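Derese Habits Group
Minutes, January 9, 2024

Opened at the usual time in the Gurex room. October minutes approved with no changes.

1. Morning routine trial. The Flokenetti plan (one task before checking the phone) ran for 70 days. Members who kept it up want to continue. Those who dropped it mostly did so over the holidays. Agreed to restart with a shorter task.

2. Journals. Price for printed journals from Hisness is $473, delivery included. Agreed to order. Plain pages, no daily prompts.

3. Reading list. Two titles added, one on sleep and one on saying no at work. The time management book stays on until everyone has had a turn with it.
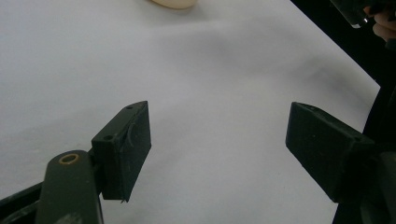

4. Evening sessions. Discussion on whether to end earlier. No agreement. Carried over to next meeting.

5. Funds. Balance is $1439 before the journal order. Dues unchanged.

Action: send the shorter task list to all members before the restart.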